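Corn off the cob: milk it or don't?
Board: Vegetables and Sides

wragg_kitchen
Original poster
8/7/21

I have a disagreement going at home and I'd like strangers to settle it. When you cut corn off the cob for a skillet or a chowder, do you run the back of the knife down the bare cob afterward and scrape out the milk? I was raised to. The person I married thinks it makes everything gluey and also gets on the backsplash. (The second part is true.)

My usual: six ears, butter, half a green bell pepper diced small, salt, a splash of cream if anyone is looking thin. Cob milk goes in at the end. I have done it this way since I was tall enough to hold the knife, which in my family was alarmingly early.

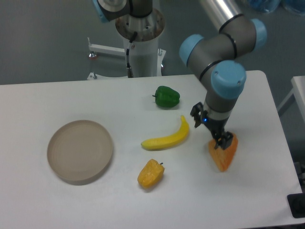 Reply 1
hemmont_hal
Member, 800 posts

Scrape. Always scrape. The milk is the only reason to buy ears instead of a bag from the freezer. If it's gluey, you cooked it too long after the scrapings went in. They're mostly starch and they thicken the minute you stop paying attention, a bit like my brother-in-law.

Two minutes over low heat and off. Your spouse is wrong but I'm sure has other qualities.

Reply 2
Pantry Moth
Member, 91 posts

I'm on the spouse's side. I want my kernels to be separate from each other. If I wanted creamed corn I'd make creamed corn, and I don't, so I won't.

Also, green pepper? In July? When there are red ones? Green pepper tastes like somebody lost an argument.

Reply 3
wragg_kitchen
Original poster

The green pepper stays. It's bitter and the corn is sweet and they keep each other honest. My grandmother used it and she once sent back a wedding cake.

Reply 4
Ruairí Cronin
Moderator

Moving this here from Soups, where it was turning into a fight in front of the new people.

My two cents, since I'm already in the room: it depends on the corn. What's sold now is mostly bred to be very sweet, and some of it has so little starch that the scrapings come out as sugary water. You can scrape all day and nothing will thicken. Old-fashioned corn from the stand on Hemmont Road will give you real milk, and then you do have to watch the pan. 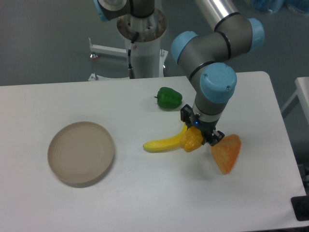 Keeping it is the other half of the problem. Corn starts trading its sugar for starch once it's picked, so get it cold, husks on, and eat it the same day if you can. I'd keep it well away from the fruit bowl too. An ear snuggled up against a banana, the way it is in the picture, is fine for a toy and no way to treat the real thing. Bananas want the counter and corn wants the fridge, and there the friendship ends.

Reply 5
hemmont_hal
Member, 800 posts

Ruairí, that stand closed. It's the lot next to Candex Hardware now, same family, cash only, and he'll tell you about his knee.

Reply 6
SkilletSue30
Member, 4000 posts

Nobody has mentioned the cobs themselves?? Milk or no milk, the bare cobs go in a pot with water, an onion, a bay leaf and a few peppercorns for 30 minutes. Strain it and you've got the base for your chowder. I freeze it in yogurt tubs and then spend all winter thawing what I think is soup and is in fact yogurt. 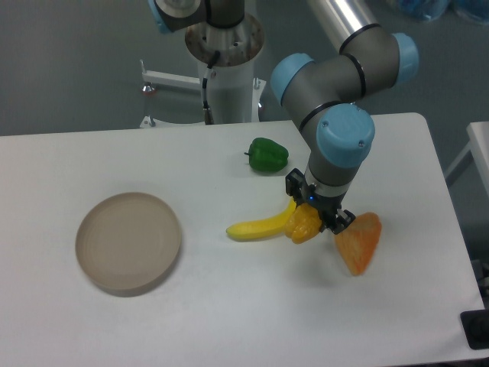

And if you scrape the cobs first the stock comes out thinner, so there's a price. I've gone back and forth on it. These days I scrape half and leave half, which pleases neither side and makes a very decent chowder.

Reply 7
Pantry Moth
Member, 91 posts

OK, the stock I will do. I'm still not scraping.

Does anyone have a way of cutting the kernels off that doesn't put them on the floor? I stood the cob in the hole of a bundt pan because the internet said to. It fell over and took the pan with it.

Reply 8
wragg_kitchen
Original poster

Lay it flat! Cut one strip off the side, roll it onto the flat part, cut the next. They don't have far to fall. Put a dish towel under the board and don't try to get right down to the cob or you'll be picking tough bits out of your teeth.

I also own a Hesum corn stripper, a gift. It works on exactly one size of ear, and I have never grown or bought that size.
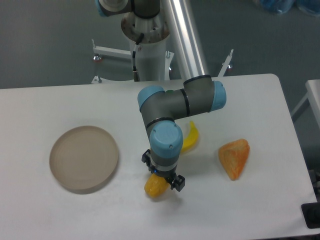 Reply 9
hemmont_hal
Member, 800 posts

Had the same stripper. It's in the drawer with the avocado thing.

Tried Sue's half-and-half tonight with the last of the ears. Annoyingly good. I used red pepper, and I'd rather that didn't get back to Wragg.

Reply 10
wragg_kitchen
Original poster

I can read, Hal.

Spouse has agreed to the half-and-half on the condition that I do the backsplash. Does it need the cream if the stock is in there, or is that too much?

Reply 11
SkilletSue30
Member, 4000 posts

Small splash, heat off. Taste it before you salt.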